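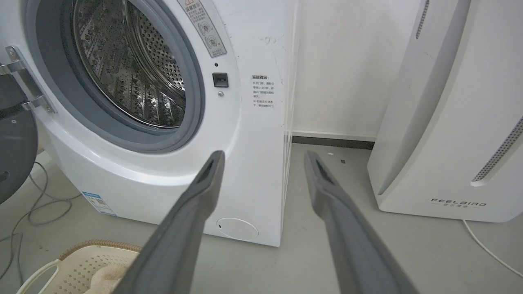
The washer, door open, drum on show. The steel is shinier than any of my forks.

Laundry Corner, May

Perla Villalobos keeps asking about the new apartment. She was hoping to hear about the balcony. I'm starting with the laundry corner, the one part of the place I have opinions about. The balcony will get its turn when I've moved the boxes off it.

A few notes for anyone who plans to borrow the machine, and I know who you are:

The small print on the front says to wait one to two minutes after the program ends before you open the door. Fulgencio Becerra treats this as a personal insult and stands there pulling.

The sticker by the door has a red-and-white warning triangle and a heading in Chinese, 温馨提示, a "friendly reminder." It's on at an angle. I have stopped tilting my head at it.

The scuffs on the white panel are staying. Elvia Cárdenas recommends a paste she makes herself, and I have seen what it did to her stove.

The round cover low down on the right is the filter. Check your pockets first, please. Last time it was 12 guitar picks, and Crescencio Arriaga still says he only plays the accordion.

Still to come: the kitchen shelf, the hallway, and 2 chairs I regret.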